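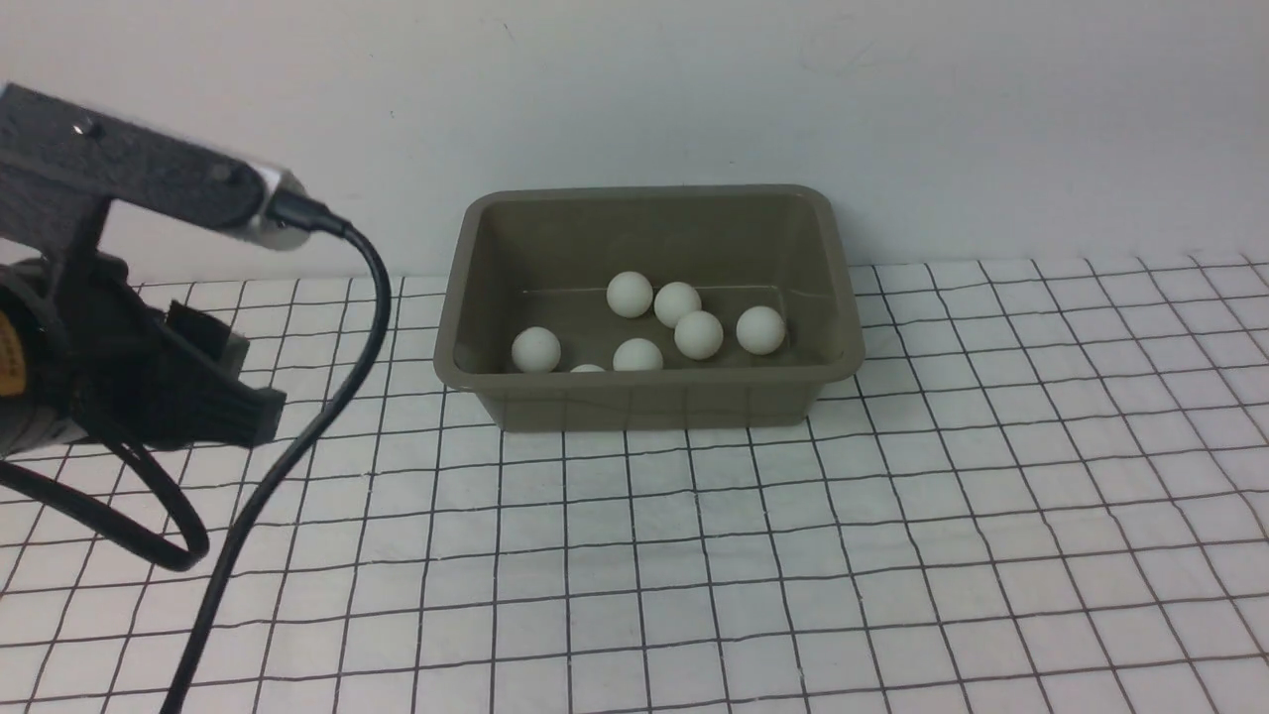 Equipment Planning FAQ: Small Benchtop Arms
Floduncombe Shared Equipment Office
Last revised May 2023

Who should read this page?
Anyone at Floduncombe or the Grurlow annex who plans to request a benchtop arm, a gripper or a replacement part from the shared budget. Large floor-mounted arms go through a separate process.

What does the base price cover?
The arm, one parallel gripper, the power supply and one cable set. It does not cover the bench, cameras, the control computer or anything the arm will pick up. List those on separate lines of the request form. A request that gives one lump sum will be sent back.

How much should I set aside for spares?
We ask for $322 per arm per year. Most of that goes to servo motors, cables and gripper fingers. If your group prints its own brackets and fingers, enter filament under consumables.

Are printed parts acceptable?
Yes, for brackets, fingers and covers. Keep the print files in the shared folder with the material and infill noted. Gears and bearings must be bought parts.

What surface do I need?
A flat, matte surface that can be wiped down. Gridded mats are popular for pick-and-place work - trays and bins can be put back in the same position between runs. A mat that has been stored rolled may not lie flat, so do not use its lines for calibration. Mats are ordered as consumables.

What should I use for test objects?
Start with something light, cheap and uniform. Ping-pong balls in a shallow tray are a reasonable first task and cost very little to replace. Balls against a side wall are harder to grip than balls in the open, so allow time for this when you plan a trial.

How do I check that a gripper suits my task?
Compare its maximum opening with the widest object on your list, then check that the open fingers fit inside the container. The second check is the one most often skipped. Groups have had to buy wider bins after the arm was delivered.

How much cable should I order?
Measure with the arm at full reach and add 22 cm of slack per joint run. Clips and sleeves are ordered separately.

Sayegh or Finness?
We hold supply agreements with both. Sayegh sells complete kits and has the shorter lead time. Finness sells by the part and is the better choice for repairs. Please don't mix servo types on one arm.

Is there a spending limit?
Requests up to $910 are approved by this office within 5 working days. Anything above that goes to the annual round, which closes at the end of August. Splitting one arm across several requests to stay under the limit is not allowed.

Can I borrow an arm before buying?
Yes, if one is free. Loans are for 22 days and can be renewed once. Return the arm with its gripper, supply and cables.

Who answers questions about quotes?
Vlastimil Slanina, equipment planning. Attach the quote as a PDF and include the supplier's part numbers.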